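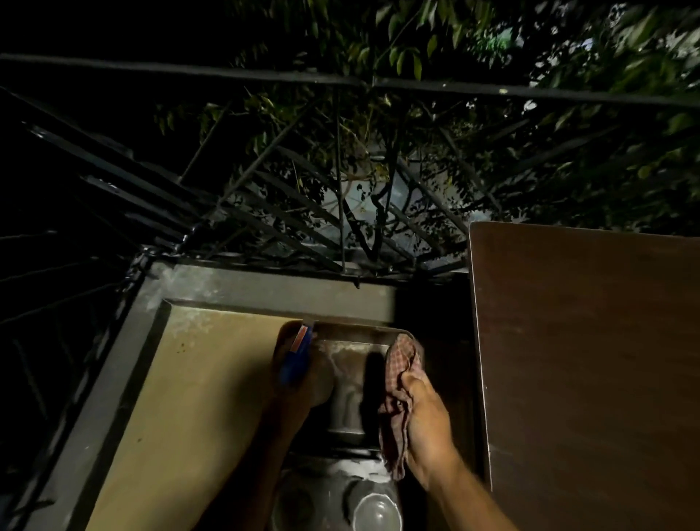

Small blue tool in one hand, checked cloth in the other.

Ticket 3426
Product: Vostard Sideline (stats app)
Subject: Passing yards going up on their own after every game
Status: Solved, left open by request

First message

Hello! I keep the stats for Lau, an amateur American football side, and I've used Vostard for a good while without much to moan about. This month it has gone a bit daft. Our quarterback is having a decent season, but the app now has him past 3000 passing yards and I can promise you he isn't. My paper sheets put him miles below that. Rushing yards look right, tackles look right, the scores are right. It's only passing, and it only seems to happen after I've got home and the tablet has found the wifi.

What I've tried so far: closing the app, restarting the tablet, logging out and back in, deleting the last game and typing the whole thing in again (that was an evening gone). It looked fine for a bit and then the yards crept up again. I'm on the newest version, at least it says there's nothing to update.

I've put the export from the Mollik game with this. I had him down for 200 yards on paper in that one, and the app is nowhere near.

Reply to support, same evening

Thanks for getting back so quickly. To answer your questions:

Yes, there is a second device. One of the other coaches has the app on his phone and logs in as us so he can see the play list. He says he doesn't touch anything, he only looks.

Yes, we do use Baluvix for the scoreboard, and yes, it's linked to the Vostard account. It was linked before I took over the stats so I've never really gone poking in there. Is it meant to send anything back? I thought it only took the score from us.

No, I hadn't tried turning off the link. I'll do that now and look at the Mollik game again in the morning.

Update, 10 in the morning

Right, link off, and the yards haven't moved overnight. They haven't gone down either, so the wrong total is still sitting there, but at least it's stopped growing. I opened and closed the app a good few times and went off the wifi and back on again to see if I could set it off. Nothing.

I then did as you said and opened the play list with "show source" ticked (I didn't know that box existed, it's right at the bottom under the colours!). There are completed passes in there twice. One copy says it came from the tablet and the other says Baluvix. The running plays are only in there once. So I suppose the scoreboard is sending passes back as if they were new ones?

The sacks are all marked tablet only, in case that helps.

Update, after your long message

OK, I think I've followed this. The old Baluvix link has a setting called "two-way plays", and ours was on. When the tablet went on the wifi, the scoreboard handed its own copy of the passes back and the app didn't spot they were the same ones, as the clock on the scoreboard was a few minutes out. Running plays don't get sent to the board at all in our set-up, which explains why those were fine.

What I've done, in order:

Turned off two-way plays on the Baluvix page.
Logged the coach's phone out, just to be tidy.
Sorted the play list by source and removed everything marked Baluvix, one game at a time.
Pressed "recount season" and left it alone until it finished.
Turned the link back on, score only.

The recount took roughly as long as making a cup of tea. The Mollik game now says 200 passing yards, same as my sheet, and the season total is back to something his mum would believe.

One thing that caught me out – if you remove plays while a game is still marked as live, the app puts them straight back. You have to set the game to final first. It might be worth sticking that in the help page, I went round in circles with it.

Last note from me

We've played again since and I've checked it twice, once on the tablet at the ground and once at home on the wifi. Same numbers both times. Could you leave this ticket open until after our next away game, though? The home side there runs its own Baluvix board and I'd like to see what ours does when it joins theirs. I'll post the export here when I've got it.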